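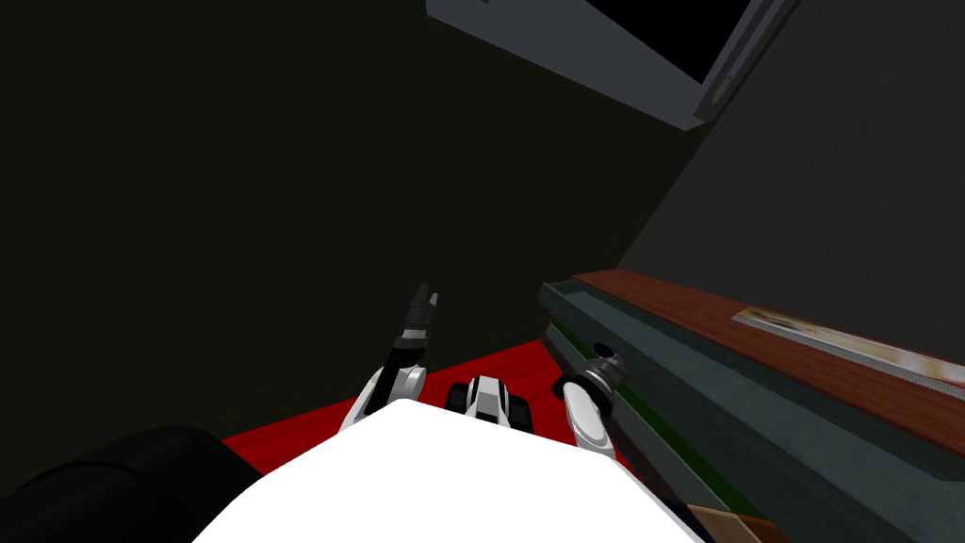 Nendalon gripper comparison, simulation part

Data card, last revised October 17, 2021
Maintained by Renata Wilczyńska

Summary

This dataset contains recordings from a simulated two-arm robot which was used to compare two gripper models, called Stallwood and Sikora in all files. The robot body, the arms and the controller are the same in every recording. Only the gripper model and the camera settings are changed. We made it because our team had to decide which model to keep in the simulator, and the discussion was going on since January without any common data.

Contents

There are 400 episodes. Every episode has a log of joint positions, the gripper commands, the gripper opening as measured in the simulator, and the video from each camera. The length of one episode is 30 seconds. Episodes which crashed the physics engine are not included, but their random seeds are listed in failed_seeds.txt, so you can try them again if you wish.

Cameras

The head camera looks over the torso toward both arms. The wrist camera is fixed behind the palm and follows the hand. The head camera has a wide view and is good for checking where the arms are in the room. For judging the opening of the fingers it is not so good, and please do not use it for this purpose.

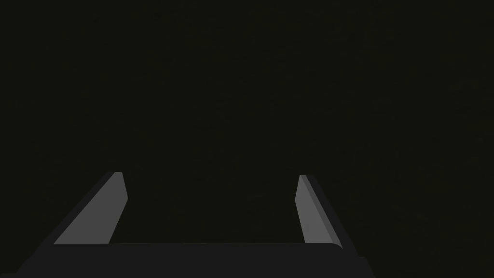
Finger opening was the main thing we wanted to measure from the wrist view. The method takes the two inner faces of the fingers and computes the distance between their upper ends. When the fingers are wide apart on a dark background, the light gray inner faces are easy to separate from everything else, and a simple threshold is enough. The palm is more difficult. It is charcoal on almost black, so the threshold often loses it, and we do not use the palm edge as a reference anymore. Please note also that the view is not centered on the gripper – the hand sits more to the left – so a script which assumes symmetry around the middle column will give a wrong value.

Known problems

In 73 episodes the head camera and the wrist camera are shifted against each other by one or more steps. The list is in sync_issues.csv. The joint logs of these episodes are correct.

The fingers have no texture and no markers. Methods which search for feature points will find very little on them. We tried to add a printed pattern, but then the rendering of the Sikora model became slow and we removed it again.

Lighting was not randomized. All rooms come from the Faltovgate room set with its default lights, and some corners are very dark. If you train on these videos only, I would expect problems with a brighter room.

Contact forces are saved but we did not validate them. Use them for rough comparison inside one gripper model and not between the models.

How to load

Run load_episode.py with the episode number and the name of the gripper. The option --wrist-only skips the head video and saves much memory. Opening values are in millimeters, angles are in radians. In the older files the column was named "width", now it is "opening" – the loader accepts both.

Changes in this revision

Corrected sign of the wrist roll for the left arm. Added the seeds of failed episodes. Removed duplicated videos from the Stallwood folder.

Open questions

It is not decided if the next version will have a depth channel for the wrist camera. If you need it, please write to Renata and tell which resolution is useful for you.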